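Everyone keeps telling me to learn the "proper" way to fold kids' laundry. Roltarer wants $92 for a folding board and a video course. For a rectangle. Of plastic.

Borrowed my sister's. Eight shirts in and the colour-coded guide still had me tucking sleeves twice. My way's faster and the drawer shuts fine.

Mark Anthony Castillo swears his has changed the whole household. Mate, I've seen your hallway.

Also not sold on the "file folding" thing, where it all stands up like records. Pull one pair of jammies out and the rest flop over – every time.

432 comments under that Roltarer post and I couldn't find one from somebody with a toddler.

And soft prints are the worst of the lot. Sea creatures with curly tails, pale purple background, all very sweet, and the cloth won't hold a crease for love or money. I smooth one side and the other bunches up. Show me the board that fixes that and I might think about the $92. 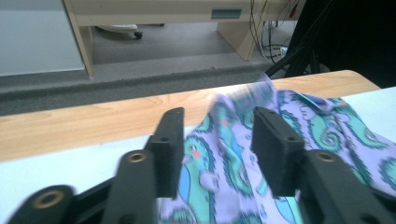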